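24 ago 2025
Por Redacción
Imprimir | Enviar por correo electrónico

Brazos que recogen la mesa: qué falta para que una máquina haga las tareas pequeñas

Adelino Carrilho lleva las pruebas de manipulación en Omex, una empresa pequeña de integración que hasta hace poco vivía de las líneas de empaquetado. Desde el año pasado dedica parte de su tiempo a otra clase de encargo: averiguar si un par de brazos de bajo coste puede ocuparse de las labores menudas de una cocina o de un taller, como vaciar un escurridor, devolver las herramientas a su sitio o despejar una mesa al final del turno. Su respuesta corta es que todavía no. La larga ocupó casi toda la conversación.

«La pregunta se formula mal», dice al empezar. «Se pregunta si el robot sabe fregar o sabe ordenar. Lo que medimos es más pobre: si coge un objeto determinado, en una posición no fijada de antemano, y lo deja donde se le ha pedido sin tirar otro por el camino.»

La campaña que acaba de cerrar, con el nombre interno de Trollarholm, reunió 3629 intentos registrados. De ellos, 2438 terminaron con el objeto en el lugar previsto y sin intervención humana. Carrilho no se muestra satisfecho con la cifra. Dos de cada tres, explica, es un resultado aceptable para un informe y malo para una casa. Un lavavajillas que dejara de funcionar uno de cada tres días volvería a la tienda.

Los fallos no se reparten por igual. Los objetos rígidos y opacos, de un tamaño parecido al de la apertura de los dedos, dan pocos problemas. Los transparentes engañan a la estimación de profundidad. Las varillas metálicas paralelas, como las de cualquier escurridor, producen reflejos y huecos que el sistema interpreta a veces como superficie y a veces como vacío. Los cables son un capítulo aparte. «Un cable no tiene postura», resume. «Tiene una forma distinta cada vez que alguien toca la mesa, y el planificador lo trata como si fuera un obstáculo fijo.»

Los rollos de cinta adhesiva, en cambio, le parecen un buen banco de pruebas. Son anillos: admiten agarre por el borde, por dentro o abarcando el diámetro, y cada opción condiciona cómo se puede soltar después. Un rollo cogido por el canto queda colgando y gira si la presión no es suficiente. Si se deposita inclinado, rueda. La tarea de apartar una cinta y dejarla plana ocupa a una persona un instante de atención escasa; al sistema le exige elegir el agarre en función del final de la maniobra, y ahí es donde los métodos aprendidos por imitación siguen siendo irregulares.

También insiste en el orden de las operaciones. En una mesa compartida por un escurridor, un recipiente con tapa y material de oficina, la trayectoria más corta suele pasar por encima de algo. Subir el brazo evita el choque y alarga el ciclo. Carrilho prefiere ciclos largos: en las pruebas con límite de tiempo estricto aumentaban los roces, y un roce que desplaza un objeto invalida todo lo que el sistema había calculado sobre él.
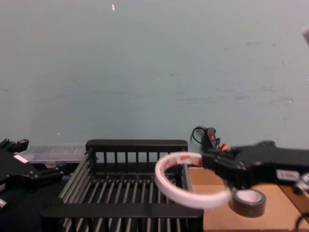
Para Kováčik, que el brazo tarde más o menos es una cuestión secundaria y el obstáculo verdadero está en la recuperación: una persona a la que se le escurre un rollo lo atrapa o lo recoge del suelo, y las máquinas probadas hasta ahora repiten el gesto original como si el rollo siguiera en su sitio. Añadió que no compraría un equipo así para su taller mientras alguien tuviera que quedarse mirándolo.

Carrilho acepta la objeción casi entera. De los 1191 intentos fallidos, precisa, en 282 el sistema detectó por sí mismo el error y lo corrigió a la segunda, aunque el protocolo los contabiliza como fallo porque solo admite una tentativa. «Es el número que más me interesa de la tabla y el que menos se cita. Indica que la detección existe. La corrección es lo que no está maduro.»

El sistema de dos brazos plantea además un problema de reparto. En buena parte de las tareas domésticas uno trabaja y el otro espera. El brazo en reposo ocupa espacio, tapa parte del campo visual y debe quedar en una posición desde la que pueda incorporarse sin estorbar. En Omex probaron a retirarlo por completo entre una acción y la siguiente, pero el desplazamiento consumía más tiempo que la propia tarea. Ahora se queda cerca, a un lado — una solución provisional, admite, que complica el cálculo de colisiones.

Sobre el material, Carrilho es escueto. Las pinzas de dos dedos bastan para la mayoría de los objetos de uso corriente, y las manos de cinco dedos que ha podido ensayar le parecieron frágiles y difíciles de mantener. Evaluó un modelo Ratetti con sensores en las yemas y lo devolvió. No cuestiona la calidad de la medida. El inconveniente era que el controlador no sabía qué hacer con ella a la velocidad a la que llegaba.

Recuerda que en 1978, en el taller donde trabajaba su padre, un catálogo anunciaba ya un brazo capaz de «sustituir al operario en las tareas repetitivas». La expresión le sigue pareciendo imprecisa. «Poner la misma pieza en el mismo hueco es repetitivo. Recoger una mesa no lo es. Se hace todos los días y no hay dos veces iguales. El brazo del catálogo resolvía lo primero, y lo resolvía bien.»

Preguntado por los plazos, distingue entre el taller y la vivienda. En un puesto con iluminación estable, una lista cerrada de objetos y una persona a pocos metros, ve posible delegar la recogida de fin de turno en un plazo corto, con supervisión ocasional. En una cocina particular no da fecha. Cambian la luz, la altura de la encimera y los utensilios, y nadie quiere etiquetar los cajones para ayudar a una máquina.

La siguiente tanda de ensayos empieza en septiembre. Mantendrá la misma mesa y los mismos objetos, con una diferencia en el protocolo: se permitirán tres tentativas por tarea y se anotará por separado el resultado de cada una. Carrilho calcula que la tasa global subirá y pide que no se compare con la actual. También ha solicitado que los cables vuelvan a quedar sueltos. En las primeras sesiones se sujetaron con bridas, los resultados mejoraron y hubo que descartarlos.

Última actualización: el mismo día de su publicación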